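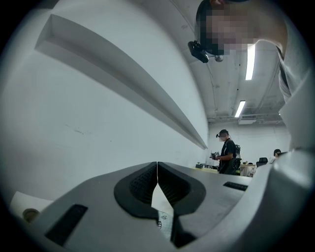 Our hand-held grippers need a short inspection before every shift, and the rubber finger pads come first. Open and close the fingers slowly and look at them from the side where your thumb is. The two pads should be level with each other and almost touch at the top, with the narrow gap getting wider toward the bottom. Look also at the grid pattern on the inside faces. If it is smooth in some places, change both pads together.

How often must I change the pads?
At Stendport we change them after 300 hours of use. Write the hours in the Nokix log, also when the pads still look good.

What can I clean them with?
A cloth with a little warm water. Please do not use alcohol – it makes the rubber hard.
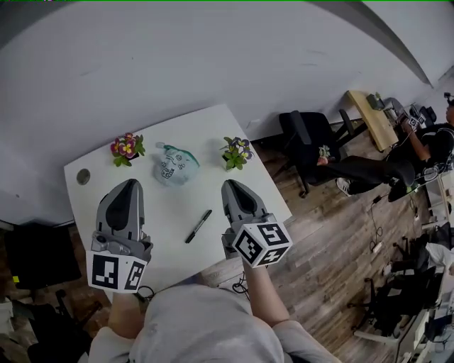 How do I check that the pair is tracked correctly?
The tracking check is done with both grippers at the same time, and it takes 20 seconds. Stand at the long side of the table, one gripper in each hand, and hold them over the near edge so that the black square patterns on the white cubes are not covered by your sleeves. Keep the cable free down to the floor. If the Pascu software shows error 174, one cube is loose or dirty.

Can I tighten the cube by myself?
Yes, by hand only. When it still moves, send the gripper to Perkbridge for repair.

How do I test the grip after new pads?
Take a thin marker pen and close the fingers on it in upright position. It must stay straight while you turn your wrist slowly to both sides. When it slides or leans, the pads are not seated to the end – push them in again and repeat.

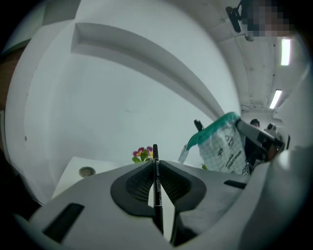
Where do I send questions?
To the Stendport workshop desk. This page was last changed on 26th September.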